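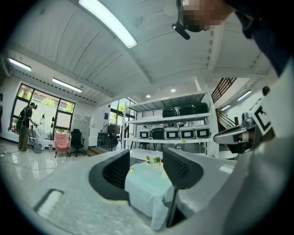

Koppel Surik, pinza de mano con dedos paralelos
Valoración: 2,5 de 5
Publicado el 27 de marzo de 2019
Categoría: Herramientas de demostración para robots

Empiezo por el dedo, que es lo que me pregunta todo el mundo. El dedo está bien. Perdí media uña del índice y un poco de autoridad, porque era yo quien había escrito la hoja de seguridad pegada en la puerta, la que dice que la pinza de mano «no presenta riesgo de atrapamiento».

La Surik es una pinza que se lleva en la mano para enseñarle tareas a un robot: tú agarras las cosas, ella registra la apertura de los dedos y el brazo, con suerte, aprende algo. Compramos dos en enero a través de Steddale, a 700 euros cada una, sin cámara y sin maletín. El maletín se vende aparte y es muy bonito. Yo he usado una caja de zapatos.

Lo bueno, que lo tiene

Pesa poco. Después de una mañana entera agarrando objetos y volviéndolos a dejar donde estaban (mi madre cree que trabajo en inteligencia artificial) el antebrazo no se queja más de la cuenta. El gatillo tiene un recorrido largo y se dosifica bien: con pelotas blandas, vasos de papel y paños dobla a la anterior que teníamos, una Skondness que cerraba como una puerta con corriente. Las almohadillas negras sujetan sin marcar y se cambian con dos tornillos. El lector de apertura, mientras funciona, da una señal limpia.

El cable sale por detrás y no estorba, salvo para los zurdos, que van a odiarlo. Soy zurdo.

Lo que pasó

Koppel promete una vida de 2.000 ciclos para el muelle de retorno antes de la primera revisión. Dicho así parece muchísimo. En una semana normal de grabación nos lo comemos, y en la nuestra el muelle ni siquiera esperó a la cifra. Primero fueron los síntomas: la pinza se quedaba a medio cerrar al soltar el gatillo, un par de milímetros, y luego se abría de golpe con un chasquido. Lo apunté como «ruido curioso». Conviene releer las propias notas de vez en cuando.

El fallo de verdad llegó en mitad de una demostración. Solté el gatillo, los dedos no se abrieron y yo hice lo que hace cualquier persona con estudios superiores, que es meter el índice para ayudar. El muelle estaba montado sobre el canto de la guía, cargado y esperando. Al mover el dedo de la pinza se salió de su sitio, el carro se cerró de golpe y la uña se quedó en medio. No hay motor. Por eso yo había escrito lo del atrapamiento en la puerta: si no hay motor, no hay peligro, pensaba. Un muelle comprimido no tiene por qué haber leído mi hoja.

Desmontada la pinza, la causa se ve enseguida. La guía es de plástico y el asiento del muelle es un escalón muy poco profundo. Con el uso el escalón se redondea y el muelle trepa. La segunda unidad, que había trabajado menos, tenía el mismo escalón ya mordido. O sea que no es mala suerte mía, aunque me habría gustado.

El segundo fallo, más caro que la uña

Cuando el muelle se descoloca, el cero del lector se va con él. La pinza sigue mandando datos tan tranquila, solo que cree estar cerrada cuando le falta un buen trecho. No avisa, no parpadea, no hay un triste pitido. Revisando lo grabado encontramos 13 sesiones con el cero desplazado, y casi todas se fueron a la basura. Las que habíamos usado ya para entrenar explican por qué el brazo llevaba días acercándose a los objetos con mucha elegancia y cerrando la mano sobre ellos sin llegar a tocarlos. Yo le había echado la culpa a la iluminación. También al compañero que calibró el brazo, a quien desde aquí pido disculpas.

El servicio técnico

La garantía es de 90 días y estábamos dentro. En Steddale me atendió Dzintra Ramanauskas, que contestó el mismo día, pidió fotos de la guía y no intentó convencerme de que la había golpeado. Mandaron dos guías nuevas con el escalón más alto, lo cual me hace sospechar que alguien en Koppel ya conocía el problema. Pregunté si iban a avisar a los demás clientes. Me dijo que trasladaba la pregunta al fabricante. Sigue trasladándose.

El manual, por cierto, dedica una página a cómo limpiar la carcasa y una línea al muelle: «Si nota resistencia, deje de usar el producto». De no meter el dedo no dice nada. Supongo que daban por hecho un nivel mínimo en el comprador.

Lo que hacemos ahora

Antes de cada sesión, tres cierres completos en vacío mirando el valor del lector. Si no vuelve al mismo cero, se para y se abre la carcasa. Si la pinza se queda trabada se deja sobre la mesa y se afloja el tornillo lateral, que descarga el muelle; para eso hay un destornillador atado con un cordel al puesto de grabación, y el que se lo lleva paga el café. Los dedos humanos no entran entre los otros dedos bajo ningún concepto. He corregido la hoja de la puerta, con bolígrafo y mala letra, por la venda.

También cambiamos el muelle mucho antes de lo que dice Koppel. El recambio es barato, aunque los gastos de envío no se han enterado.

¿La compraría otra vez?

Con la guía nueva, puede que sí. Lleva poco tiempo montada y el escalón sigue entero, pero no pongo la mano en el fuego, que bastante la he puesto ya. En tacto no he probado nada mejor por ese precio. Si la vuestra trae la guía antigua (se distingue porque el escalón apenas se nota al pasar la uña, quien la tenga), reclamad la otra antes de grabar un solo minuto.

Le doy dos y medio. El medio punto es para Dzintra.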